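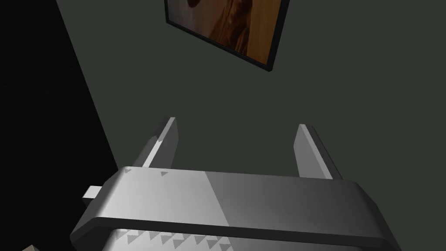 About Astier

Astier runs film award nights and festival screenings. We look after the parts most guests never see: entries, jury viewing, seating, running order, the envelopes and the trip back to the hotel afterwards. Our clients are festivals, producers' guilds and film schools.

Lenka Danko and Marek Havlíček started the company after working together on a regional short film prize. Lenka had been a stage manager and Marek was handling the entries, which arrived on paper in those days. They took on the same prize the following year under their own name and have kept it ever since. It is now called the Kofler Short Film Awards and is held each September.

We have a permanent staff of 23. On the night of a large ceremony that number goes up, mostly with ushers, dressers and camera crew we hire by the day. Many of them have been coming back for years.

What we do

Entries and juries. We take in submissions, check that they meet the rules, and arrange viewing for the jury. Last season the Kofler awards received 343 films. Jurors can watch at home or at our screening room on the ground floor, which has 28 seats and a proper projector.

Ceremonies. We book the hall, write the running order and rehearse with the host. Presenters get their lines the week before and one walk-through on stage. We also produce the nominee clips and clear them with the rights holders.

Guests. Nominees are met at the airport or station and have one contact person for the whole visit. Seating plans are settled with the client by Thursday of ceremony week, and changes after that go through Marek.

Voting. Ballots are counted by an outside accountant. Astier staff don't see the results before they are read out, apart from the one person who prepares the engraving.

Our other events

Vendness is our spring weekend for first features. It has no red carpet and no prizes, only screenings and a long question session after each one. Passes are limited to what the cinema holds and usually sell out early.

Sikero is our training program for people who want to work backstage. It runs for 40 hours over several evenings and covers cueing, radio use, quick changes and working with live broadcast crews. Applicants don't need experience, but they do need to be free for at least one ceremony during the season.

Working with us

We take bookings up to two years ahead. For a first meeting it helps to know your likely date, the number of award categories and whether the ceremony will be televised. Lenka handles new enquiries and Marek handles juries and entries. The office is open weekdays from 9 a.m. to 5 p.m., with longer hours in the month before the Kofler awards.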